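Matériaux d'emballage — notes du cours 5
Le carton ondulé : structure, résistance, usages

On attaque enfin mon chapitre préféré ! Le carton ondulé est partout, on le plie, on le jette, et on oublie que c'est une vraie structure d'ingénieur. Reprenez vos notes sur la flexion des plaques, elles vont resservir dès la première page.

1. Le principe du sandwich

Une feuille de papier seule ne tient pas debout. Collez-en deux de part et d'autre d'une feuille ondulée (la cannelure) et tout change : les deux couvertures travaillent en traction et en compression, la cannelure les maintient à distance. C'est le raisonnement de la poutre en I, appliqué à du papier — je trouve ça magnifique.

Vocabulaire à connaître : couverture extérieure, couverture intérieure, cannelure, sens cannelure, sens travers. Pour une caisse destinée à être empilée, les cannelures sont en général verticales dans les parois. Une caisse découpée dans le mauvais sens s'affaisse bien plus vite, on le verra en TP. 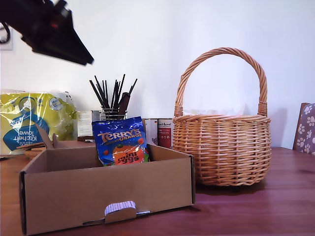 2. Simple et double cannelure

Simple cannelure : 2 couvertures, une onde. Double cannelure : trois feuilles planes, deux ondes, souvent de hauteurs différentes. La grande onde amortit, la petite donne une surface plus régulière à l'impression. Attention à l'erreur classique des copies : « double » désigne le nombre d'ondes et pas celui des couvertures !

3. Ce qui affaiblit une caisse

L'humidité d'abord. Les fibres de cellulose absorbent l'eau de l'air et la résistance à la compression chute nettement. Viennent ensuite la durée de stockage (le carton flue sous charge constante), les découpes près des angles et l'écrasement de l'onde à l'impression. Les angles portent une grande part de la charge, donc évitez d'y placer une poignée.

Dans l'étude de cas Langat, le lot 2482 a été testé après 8 jours en chambre humide. Lisez le tableau de la fiche Tenach avant la séance et repérez la colonne où la charge de rupture est donnée par caisse.

4. Plis, rainages et languettes

Un rainage est une ligne écrasée volontairement pour guider le pli. Trop léger, la couverture se fend ; trop marqué, la paroi perd sa raideur. Les caisses à montage sans colle, comme le modèle Plultura que vous allez dessiner, tiennent par des languettes glissées dans des fentes. Et là, regardez toujours la tranche : elle montre l'onde, son pas, et parfois un papier d'une autre teinte que la couverture.
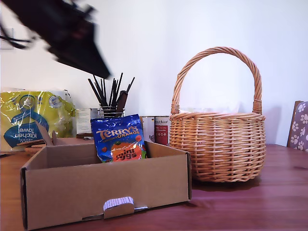
Fig. 2 — Boîte ouverte en carton ondulé, languette repliée et engagée dans la paroi avant.

À préparer pour lundi : le patron à plat d'une boîte à languettes, sens des cannelures indiqué par une flèche. Apportez un cutter, une règle métallique et une chute de carton Flurkent.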